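Section 3: Mapping your controls

Now for the fun part! By this point your Plarnus box is powered up and talking to the Kallel software, and you get to decide what every button, switch and slider does. There are no wrong answers in this section, and anything you set up can be wiped and done over in a minute or two.

Before you start

Close any other program that might be using the same USB port. If you're updating from an older version, export your profiles first (File > Export All), as the new version saves them in a different format.

3.1 Make a profile

1. Open Kallel and click Profiles.
2. Click New and type a name. Short names are easier to read in the tray menu.
3. Pick the program the profile belongs to, or choose Everywhere.
4. Click Save. The profile name turns bold when it's active.

You can keep up to 36 profiles on one computer. Bożena Borkowska, who wrote the sample set that comes with the software, uses one for each song she's mixing, so go wild.

3.2 Assign a button

1. Click Learn in the top toolbar.
2. Press the button you want to set up. Its number shows up in the left column.
3. Choose an action: Key, Text, Open File or Chain.
4. Press the button again to test it.
5. Click Learn a second time to leave learn mode.

Note: Learn mode stays on until you turn it off. If your buttons seem dead in other programs, check this first.

Chain is my favorite thing in the whole program. It lets one press run a string of actions with pauses in between — open the mixer, load the last project, start the metronome — and you can build one without writing a line of code.

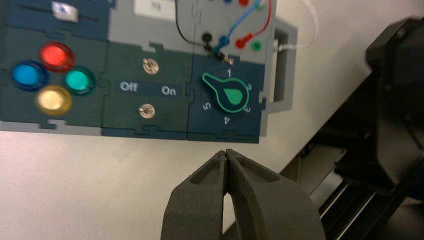 Round push buttons in four colors, with two toggle switches to the right.

3.3 Assign a toggle switch

A switch has two positions, so it gets two actions. Set them one at a time.

1. Click Learn and flip the switch to On.
2. Choose the action for On.
3. Flip it to Off and choose the second action. Leave it as None if you don't need one.
4. Click Learn to finish.

Caution: Kallel reads every switch when it starts. If a switch is already on, its On action will run right away. Don't put Delete or Send actions on a switch.

3.4 Set a slider range

1. Click Learn and move the slider all the way from one end to the other, slowly.
2. Check that the Low and High boxes have both filled in.
3. Choose Volume, Scroll or Custom.

If the value jitters when the slider is sitting still, raise Smoothing to 3. Higher settings work too, but you'll start to feel a lag.

3.5 Share what you made

Go to Profiles > Share to post a profile to the user library. There were 2,153 in there on Jan 10, 2023, and Pramila Tomar's photo editing set is a great one to borrow from.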